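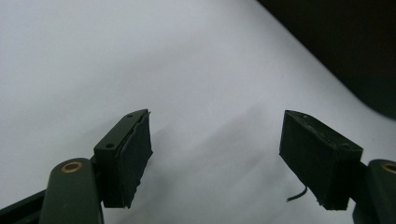
Why does a model boat magazine need a searchable archive when every club already has a shelf of the old ones? The question came in by e-mail from a subscriber in October, a few days after we announced the grant, and we have not found a good way to answer it in one line. We are putting it at the top of this report to the Tanabe Fund since it is the question we were asked most often during the period.

Lostum Model Boating
Interim report on the back issue project
Ovesitz, 18 March 2021

What we said we would do

The application promised three pieces of work. We would scan the print run of the magazine, make the hull plans available as full-size downloads, and offer a digital subscription alongside the paper one. The award was 4,000 dollars. We said the scanning would be finished by now. It is not.

Scanning

The run comes to 46 issues, of which 15 are scanned, checked and indexed. Another batch has been scanned but not checked, and we do not want to count it. In the first batch we trusted the page counts the software gave us and later found that several fold-out plans had been captured as a single flat page with the bow missing. Those had to be done over.

The early issues were stapled, and the staples have rusted. Taking them apart is slow. The later ones are glued, and the glue lets go the moment you open them flat. We budgeted for neither. Our estimate in the application assumed every issue would take the same amount of time, and anyone who had handled the old ones would have told us otherwise.

The index is better than we expected. You can look up a hull type, a scale or a motor size and get to the right page. Whether people will use it is another matter. So far the searches we can see are mostly for the classified ads, from readers hoping to track down a kit that went out of production years ago.

Plans

We offered 16 plans as downloads during the trial. Complaints were few but they were all the same complaint, that the printed sheet did not match the scale bar. Home printers shrink a page to fit unless told not to, and plenty of people don't know the setting is there. We have added a test square to the first sheet of each plan. It costs nothing and should have been there from the start.

The harbor tug remains the plan people want. The steam launch drew almost no interest, though it was the one our own readers' survey said to put first. We would be careful about leaning on that survey for anything else.

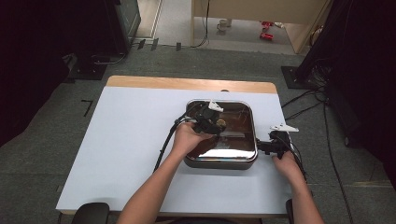
Please don't drop the paper plans, wrote a reader who has been building since the first volume, as a tiled printout taped together on the bench is never as true as one big sheet. We agree with this more than we did a year ago. The full-size paper plan bound into each issue will stay through the end of the grant, and we have moved a small part of the printing budget to keep it on the heavier stock.

Digital subscriptions

The digital edition runs on Drenetness, which we picked on price. It does what the sales page says, though it does it slowly on a phone, and the renewal reminders went out twice in the first quarter. We cannot show that it has brought in new readers. Most of the people who signed up already took the paper edition and added the digital one at the combined rate. That is welcome income, but the application talked about reaching younger builders, and we have no evidence that we did.

We did not ask for ages at sign-up, so the evidence may never arrive. A question has been added to the renewal form. It is optional, and we expect many people to skip it.

Money

Spending is in line with the budget except for scanning labor, which is over, and travel, which is untouched. We ask the Fund's permission to move the travel line into scanning. The scanner itself has been paid for in full. The second year of Drenetness falls due before the next report, and we would like to hold off paying it until we have looked at two other services.

Next period

Finish checking the second batch. Re-scan the fold-outs from the first. Publish the index to everyone, subscribers or not, and see if the search log changes. We are not giving a new completion date for the whole run in this report. The last one was a guess, and a revised schedule will follow once we know how long a full batch takes from staples to index.

Copies of the corrected plan sheets are enclosed with the paper version of this report.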